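Scoring Heavy Cardstock for Gatefold Cards

I switched to the Baird 2 mm bone folder in January and have been redoing my gatefold template since. The old measurements assumed thinner stock. With heavier cardstock the panels bind at the center and the card springs open.

Paper

Grain direction matters more than weight. Bend the sheet lightly both ways before cutting. The direction with less resistance runs with the grain, and the folds should be parallel to it. Drevdale white has the grain on the long side. Wetar kraft varies by pack, so test each one.

Cut both front panels slightly narrower than half the card base. I trim them after scoring, with the card flat, and check that the gap is even from top to bottom.
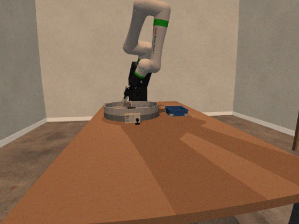

Scoring

Score twice with light pressure. One heavy pass cracks the surface on dark colors, and the white core shows through. Fold away from the groove, so the raised ridge ends up on the inside. Burnish through scrap paper to avoid a shine on the fold.

Drying

Layered fronts need weight while the glue sets. I leave mine under a flat book for 30 minutes, or 40 if there is a die-cut mat under the top layer. Liquid glue goes on the smaller piece, kept away from the edges.

I cut 30 bases from the revised template for the Surkville card swap and two had uneven gaps, both from the end of a pack. The belly band still needs work. It fits the plain version but catches on the layered one.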